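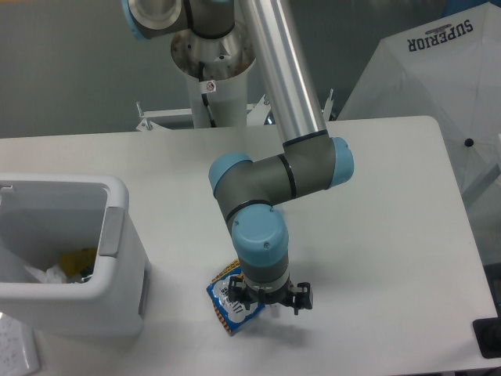

A two-finger gripper, open, over a blue snack bag. The white bin waits on the left.

Which Hand Is Best at Picking Up Trash?

Your hand is a show-off. It can hold a grape, a brick and a wriggling kitten, and it never asks for new parts. Robots have to choose. The end of a robot arm is a bit like the end of a vacuum cleaner hose: you bolt on the tool you want, and then you find out you wanted a different one.

The tool that grabs things is called a gripper. At the Treltska workshop, Suha Qudah tests grippers by giving them the least glamorous job she can think of, which is putting trash in a bin.

Two fingers

A two-finger gripper works like your thumb and pointer finger. It opens, the arm lowers it, and it pinches. Boxes are easy. Snack bags are sneaky. They are slippery and puffy, and they lie flat just when you need an edge to grab. Pinch too high and the fingers close on air. Go too low and they bump the table, and tables always win.

In May, Suha gave her two-finger gripper 574 tries at picking up trash. It got 469 pieces into the bin. The rest went on the floor, where a person picked them up with an ordinary hand.

The suction cup

A suction cup holds on the way a straw holds a scrap of paper when you suck in. Suha's was called the Plirov, and it also got 574 tries. It was wonderful with flat cardboard. With crinkly bags, air leaked in through the wrinkles and the bag fell off. Its score was 442.

So the fingers won?

This time, yes. But if the trash had been all postcards, the cup might be bragging instead. To make a test fair, you give every gripper the same trash, in the same spots, the same number of times. It is as exciting as it sounds. Suha's next test has 2000 tries in it, and she has asked for a comfortable chair.

Try it yourself

Find a clean, empty snack bag and a pair of kitchen tongs. Put the bag flat on a table and move it into a bowl, using one hand on the tongs. Do it ten times and write down your score. Then crumple the bag and do ten more.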